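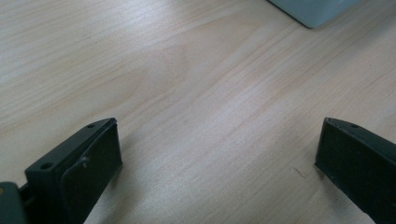
Ebbe Rustad asked whether the tabletop finish had been settled, as the June minutes recorded it as open. He would not support an order until the cleaning method was in writing.

Item 1. Tabletops
The pale woodgrain top was preferred to the white. Socks and small items in black and grey are easy to pick out against it; cream items less so. Glare from the overhead lights was raised. Agreed to look at the lights before changing the top. Cleaning to be by damp cloth and neutral detergent, no solvent. Ebbe Rustad to send wording to Skurach.

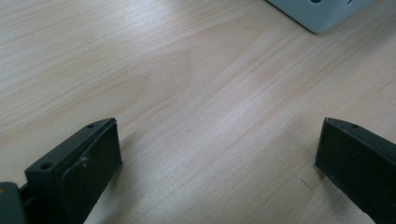

Fig. 1. Tabletop for sorting, pale woodgrain.

Item 2. Quote
Skurach has quoted $2,849 for tops and fittings, delivered to Undton. The approved limit is $3,000. The quote excludes removal of the old benches. Levasham did not quote. Moved that the Skurach quote be accepted subject to the written cleaning method. Carried.

Item 3. Baskets and sock sorting

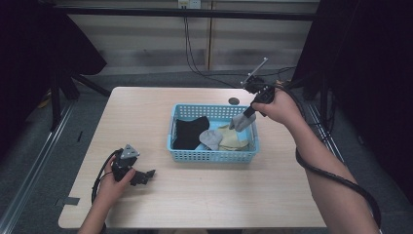
Sock sorting is to be kept separate from general folding. Unpaired socks have been going into the towel bins and coming back through the wash. The open plastic type of basket, light blue with perforated sides, was accepted for table use, placed near the middle of the top so that it can be reached from both ends. Contents are visible through the grid to some extent, but labels are still required. Stock on hand is 188 baskets of mixed types; those with solid sides go to the linen store. Unpaired socks are to be held for 21 days and then sent to rags.

Item 4. Cable holes and edges
The round hole at the back right corner of the top is retained. A cover is to be priced. Tape on front edges is to be replaced with a fixed edge strip where it marks a work position. Mahama drawings show the hole on the left and need correcting. Ebbe Rustad to return them with the change marked.

Item 5. Labels
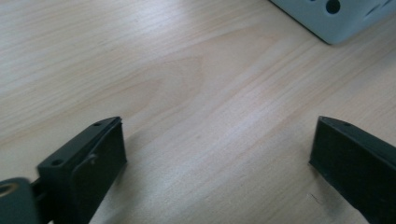 Minutes recorded by Halima Mohammed, 12 July 2023

Labels are to be tied to the basket handle or rim. Adhesive labels are not to be put on the tabletop, as residue takes too long to remove. Colour coding was discussed and deferred. Black print on white card in the meantime.

Item 6. Other business
Bench removal needs a separate price. Halima Mohammed to obtain one and circulate it with the revised drawings.

Meeting closed 3.40 pm.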